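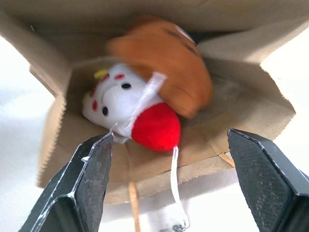 Hatow Snag Release Kit for two-finger grippers

For packing cells that handle soft toys, gift items and anything else with a ribbon, a cord or a hanging loop
Fits: Hatow Mk 2 and Mk 3 fingers (not Mk 1, see below)
Supplied by Weratach, packed and tested at our Uketwood workshop

We love this little kit, and we'd better own up to where it came from: a fault with our own fingers that took us far too long to understand.

The fault

Customers packing plush toys into paper bags told us that now and then a toy would come back out again. The gripper went down, opened, reported open, lifted away, and the toy rose with it, dangling from one fingertip by its ribbon. Sometimes it dropped back into the bag. Sometimes it dropped on the bench, and on one line at Hassanpour it travelled all the way to the pick tray and met the next toy coming the other way.

Look how close things get at the moment of placing. The ribbon on that plush ends in a small loop right at the tip of the left finger, and a thin white string with a metal clasp hangs down between the two. There's what looks like a bag cord in there too, plus a serrated paper edge for everything to rub against. The toy is down in the bag and the fingers are apart, and any of those strings could still find a corner to hook on.

On Mk 2 and Mk 3 fingers that corner is the small step where the grip pad meets the bevelled tip. A loop that slides up the pad can lodge there. Opening the jaws wider doesn't free it, and a wide stroke inside a narrow bag brings its own trouble when the fingers push on the walls.

Why the gripper didn't notice

The open signal comes from jaw position. It tells the controller that the fingers have moved apart and it has no idea whether anything is still attached. A vacuum check won't help, and the force reading is nearly useless here as a light toy on a ribbon weighs next to nothing. Ladan Ranjbar on our test bench spent most of August hanging toys off fingertips to find a reading we could trust, and the answer was to watch the motor current during a short wiggle after release. It works a treat!

What's in the kit

Two tip covers, left and right, which close the step so there's no ledge for a loop to sit on
A strip of fine-grip pad, cut to length, to replace pads that have worn smooth
Four low-head screws and a driver bit
The release check program, on a memory stick and as a download
A printed fitting sheet

The tip covers add very little width. If your fingers already go into the bag without touching the sides they should still do so, but run it slowly the first time and look.

How the release check works

1. The jaws open to your normal placing width.
2. The fingers lift 20 mm and stop.
3. The wrist turns a few degrees each way while the controller reads motor current.
4. If the reading is clean, the arm carries on. If there's drag, it lowers, closes slightly, turns and opens again.
5. After a second failed release the cell stops and calls for a person.

Please leave step 5 switched on. We know a stopped line is a nuisance, but an arm swinging a toy about on a ribbon is worse, and metal clasps can fly off with a surprising snap.

Safety note for existing owners

Never reach in to unhook a snagged item while the arm has power. Stop the cell, lock it off, then lift the loop away from the finger by hand. Don't cut ribbons with the jaws closed on them. If your cell has been set to skip the stop after a failed release, put it back before the next shift.

Test results

We ran 1,215 placements of ribboned plush into kraft bags with the kit fitted. Eight snagged. Seven of those cleared by themselves on the second try and the other stopped the cell as it should. We'd love to tell you the number was nought, and we're still chasing it. That last one was a string that had gone twice round the finger.

Scuffs and worn edges

Light scratches along the finger edges are normal and don't need a new part. A raised burr does. Run a scrap of ribbon along each edge, and if it catches, change the finger before you fit the covers.

Mk 1 fingers

Sorry, the screw holes are in the wrong place. Ask us about a swap.

Care

Wipe pads with a dry cloth every 1,000 cycles and pick out any fluff or paper dust. Check the screws at the same time.

Kits ordered by owners who reported the fault before 10th April are free, postage included. Send us the serial number from the gripper body.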